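Minutes of the house meeting, Halness shared house, 22/08/2026

Present: Zixuan Lei (chair), Kaiwen Shen, Zoriana Romaniuk, Panagiotis Stan (minutes)
Apologies: Zixuan Kang, who sent her comments in writing. They are read under item 3.

To avoid confusion, in these minutes "Lei" and "Kang" are used for the two persons named Zixuan.

**1. Minutes of the June meeting**

Accepted with one correction. Kaiwen did not promise to repair the airing rack, he promised to look at it. He has looked at it. Two of the bars are bent and he thinks it is cheaper to buy a new one. See item 5.

**2. Shared cloths and towels**

Zoriana reported that the cupboard on the landing is again too full and the door does not stay closed. She took everything out and made three piles: good, for cleaning only, and to give away. The bed sheets were not included, as they belong to the rooms and not to the house.

There was a long discussion on the blue cloths. Lei wishes to keep all of them in the kitchen. Kaiwen said that the kitchen drawer is small and that people put cloths in it without folding, so that it cannot be opened. Zoriana agreed with this and said she found the same thing in the cupboard. 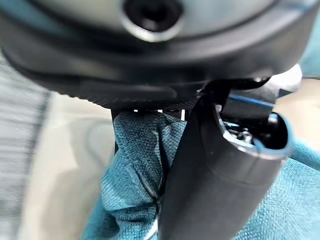
It was asked if every person can fold in the same way. Until now we have at least three ways in the house, and the piles fall over when they are mixed. Zoriana proposed: first in half by the long side, then again in half, then in three. Kaiwen prefers rolling. After some talk it was agreed to fold the cloths and to roll only the bath towels, which are too thick for the shelf when folded.

Decision: cloths are folded as Zoriana proposed. Towels are rolled. The method will be written on a paper inside the cupboard door.
Action: Zoriana to write the paper. Panagiotis to bring tape.

**3. Comments from Kang**

Kang wrote that she is not against the new method, but she asks that nobody puts fabric softener with the towels, because after it they do not dry the hands well. She also asks to whom the green bath mat belongs. No person present knows. It will stay on the banister for one more week and then it goes with the things to give away.

She asks also that the soft cloths are not used for the oven. Lei said this was already decided last year. It is repeated here so that it can be found: old cloths for oven and floor, soft cloths for tables and windows.

**4. Washing days**

The present list works well except for the kitchen wash, which has no name beside it. Panagiotis will take it until the next meeting. The cloths should be shaken before they go on the rack, and they should be fully dry before folding. Kaiwen noted that last month he found a damp pile at the back of the cupboard and it had a bad smell. 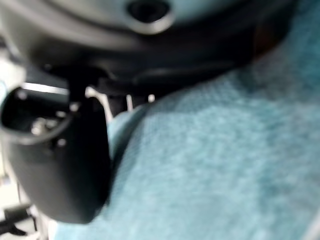
*Light blue cloth, soft terry-like side (item 4).*

Lei asked if the light blue cloths can be washed together with darker ones. Zoriana has done it at a low temperature without problem. It was agreed to continue in this way and to stop if somebody sees the colour change.

**5. Purchases**

Kaiwen showed two offers for an airing rack. The one from Brondden is wider, but it would block the door of the boiler cupboard. The one from Dratden is narrow and can be folded flat against the wall. All were in favour of the narrow one.

Lei asked for the order numbers to be in the minutes, as the last time the receipt was lost. Rack: order 2443. Shelf dividers for the landing cupboard: order 1253. Both are to be paid from the house box, and Kaiwen keeps the receipts in the blue folder.

Zoriana asked for a second basket for the cloths waiting to be washed. Not decided. We will first see if the dividers help.

**6. Other matters**

The key for the side gate is stiff. Lei will put some oil.

The bag to give away will be taken to the Xue charity shop by Panagiotis. Anything that should not go must be taken out of the bag before he leaves with it.

The light on the landing was changed by Kaiwen. Thanks were given.

**7. Next meeting**

The date will be agreed by message when Kang is back. Zoriana will be chair and Kaiwen will write the minutes.

Minutes written by P. Stan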